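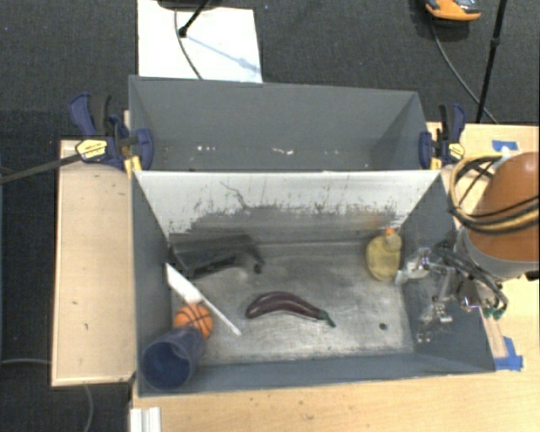 The aubergine test

Three grippers, two controllers and one plastic vegetable: a summer spent finding out what a robot hand is worth

The aubergine weighs next to nothing. It is glossy, purple and faintly ridiculous, and in July it beat a gripper that costs more than my car.

I had gone to the workshop at Distgate to watch three robot hands being compared on the dullest job in the business, which is picking a thing up out of one bin and putting it down in another. People in the trade call this bin picking and will talk about it for as long as you let them. Warehouses want it, kitchens want it, and every brochure I was sent beforehand gave the impression that it had been sorted out years ago. The brochures tend to show a single cardboard box on a clean white table.

At Distgate they use toy food, cups and whatever else has come out of the box that morning. The bins are grey, scraped and held together at the sides with blue bar clamps of the kind you would use to glue a chair. I had expected something more expensive. The clamps, I was told, were the most reliable part of the set-up and had never needed a software update.

The three contenders were these. The Gureck is a two-fingered gripper, all bright linkages and tiny fasteners, and it closes with the air of a dentist choosing a tool. The Sullard has soft rubbery fingers and a pump that wheezes. The Tanguy uses suction, and is by some distance the cheapest. Each was bolted in turn to the same arm and given the same 50 tries per object, once with the controller it was sold with and once with the workshop's own.

Suction went first. On the small basketball the Tanguy was lovely to watch for as long as the cup avoided the seams, and hopeless when it didn't. It liked the yellow bottle from the side and hated it from the top, where there is mostly cap. It would not touch the white knife once the knife had propped itself against a wall, and a knife in a bin is always propped against a wall. By lunchtime the pump had been switched off out of pity, and we ate sandwiches beside it.

The Sullard did better than I wanted it to. I had taken against the wheeze. But soft fingers forgive a great deal, and a camera that is wrong by a few millimetres matters much less when the hand simply squashes itself round the problem. Its trouble was width. Anything in a corner was safe from it, and objects in bins drift to the corners as guests do at a party.

That left the Gureck, whose thin metal fingers can get down between a bottle and a wall where nothing else will go. It took the translucent blue cup by the rim at the second attempt, and I may have clapped. Then it met the aubergine. The arch of the thing means that two fingers closing across the middle will tip it, and the shine on it upset the camera, which kept reporting the top surface as being somewhere else. Grip, tilt, slither, thud. I wrote those four words in my notebook and then stopped writing them, as it was using up the page.

The swap of controllers was what changed my mind about the whole exercise. With its own box of electronics the Gureck closed at one speed and considered the matter finished. With the workshop's, it slowed down just before contact and would shift its aim if one finger touched early. Same metal, same motor, and the aubergine came up by its thick end as if it had been willing all along. The team logged 457 clean picks for the Gureck over the full run, and most of the improvement came after the change. None of this is in the brochure, which gives half a page to the finish on the fingers.

There are things I would grumble about. The cables are a nuisance. They loop over the arm in a fat bundle, and each reach to the far side of the bin had me watching them instead of the fingers. Changing from one gripper to the next took 13 minutes on a good day, and there was one bad day – a dropped screw, a carpet, a torch – that I have agreed not to describe.

If you were buying, and I hope for your sake you are not, the Gureck is the one, provided you have somebody who can write it a better brain. If you haven't, the Sullard will annoy you less. The Tanguy is fine for boxes.

When I left they were arguing about what to put in next. One camp wanted 3000 more picks with the same objects, for the statistics. The other wanted a string bag of onions. I have asked them to ring me if it's the onions.

August 2019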